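4.2 Replaying Simulated Episodes with Head-Camera View

This section covers replay of recorded episodes in the Pretine simulator, as used for the scene randomization results in Section 6. The released set holds 1126 episodes. Complete the installation in 4.1 first.

1. Start the simulator and load the scene bundle. Wait until the asset check reports no missing textures.

2. Open the episode list and enter an episode number. Episode 52 is the reference episode for this manual.

3. Set the view to Head. The other views do not show what the policy receives as input.

4. Set the random seed to 2881. Wall pattern, floor material and pictures are drawn from this seed – a different value gives a different room.

5. Press Step once and compare both grippers with the stored joint log.

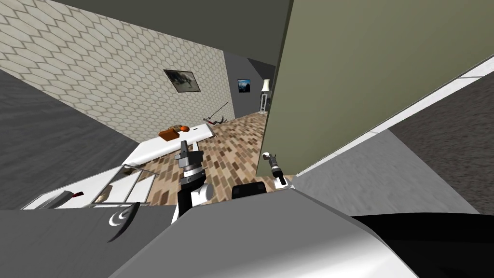 Figure 4-3. Head view in a simulated room, with the left gripper over the tiled floor in front of the white table.

The horizon is often strongly tilted when the head pitches down. Do not correct this in the camera settings. The policy was trained on uncorrected views, and leveling them makes the replay invalid for comparison.

Note: Large panels and furniture may hide part of the room. Occluded objects stay in the state log and are scored as usual.

Caution: Do not change the physics step during a replay. The arms will drift from the log and the episode must be reloaded.

6. Run the episode to the end and save the score file. Repeat with seed 2 to obtain the second column of Table 6-1.

Report mismatches to Omprakash Bhatt or Siebe Lambrechts, with the score file attached.

Section revised 14 January 2025.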